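Ovent, 2022-04-18

**Flerkotora incorpora brazos robóticos a su línea de prueba de grifos y mantiene a las 50 personas del taller**

La empresa Flerkotora, fabricante de grifería para cocina, comunica que desde el mes de febrero trabaja con dos brazos robóticos en su línea de prueba de Ovent. Los brazos accionan la manija de cada modelo durante el ensayo de resistencia, una tarea que hasta ahora se hacía a mano, por turnos de 90 minutos.

El movimiento de cada modelo se prepara primero en simulación. El equipo de Orysia Kovalchuk, responsable de ingeniería, define desde qué lado llega la pinza a la manija y a qué altura, y después pasa el programa a la línea.

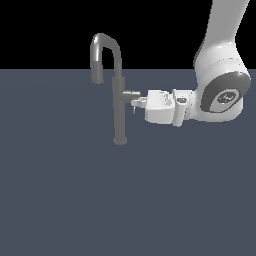

**¿Qué pasa con las personas que hacían la prueba a mano?**

Las operarias y los operarios del ensayo siguen en la plantilla, con el mismo salario y el mismo horario. Ahora revisan los resultados, preparan las piezas y deciden cuándo un modelo debe volver a diseño.

«Yo terminaba el turno con dolor en la muñeca, y en casa no podía ni abrir un frasco», explica Khrystyna-Mariia Vasylenko, operaria de la línea. «Ahora aprendo a leer las curvas de fuerza. Me cuesta un poco todavía, pero me gusta.»

La formación la imparte la firma Jenton, en grupos pequeños y siempre dentro de la jornada. Hasta hoy se han completado 152 horas de curso. El delegado de personal, Orest Stelmakh, valora el acuerdo de manera positiva y pide que la misma condición se aplique en el área de embalaje, donde la empresa estudia también una automatización parcial.

Contacto para la prensa: Fedir Sydorenko, departamento de comunicación de Flerkotora.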